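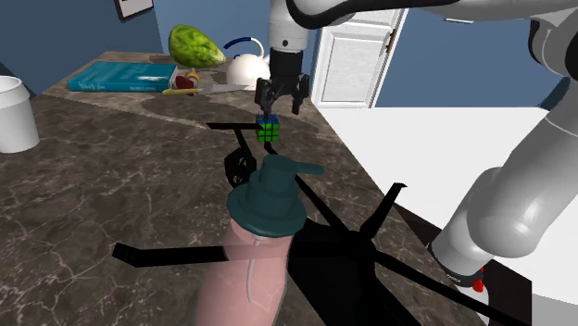 My sister reckons you can't learn to love a puzzle once you're past 50, and that I should have stuck to crosswords. Well! I've now solved the cube 3 times without looking at the instructions, and I'm completely hooked.

It began in October, when the library at Prirkside started a Saturday puzzle table. I went along for the jigsaws (they had a 2,000-piece harbour on the go, nearly all sky) and came home with a borrowed cube in my coat pocket. For weeks I could do one side and no more. Then I sat down with the beginner's method, which goes layer by layer, and the middle layer clicked on the 18 bus, somewhere past the Dafis Road stop. I nearly shouted!

What I love is how your hands learn it before your head does. If I stop to think halfway through the last layer I'm lost and have to start again, but if I'm listening to the radio it just happens. The corners still catch me out, mind you. I turn the top instead of the side and the whole lot goes to pieces.

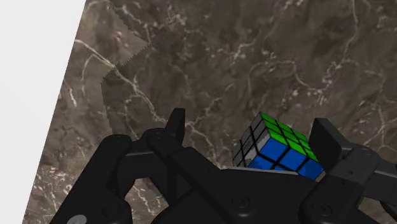
Green and blue still give me the most bother.

Next I want to have a go at the four-by-four, which has no fixed centres, so you have to build them yourself. I've got my name down for the library's one, and there are two people ahead of me. Do tell me in the comments if you've cracked it, and how long it took you!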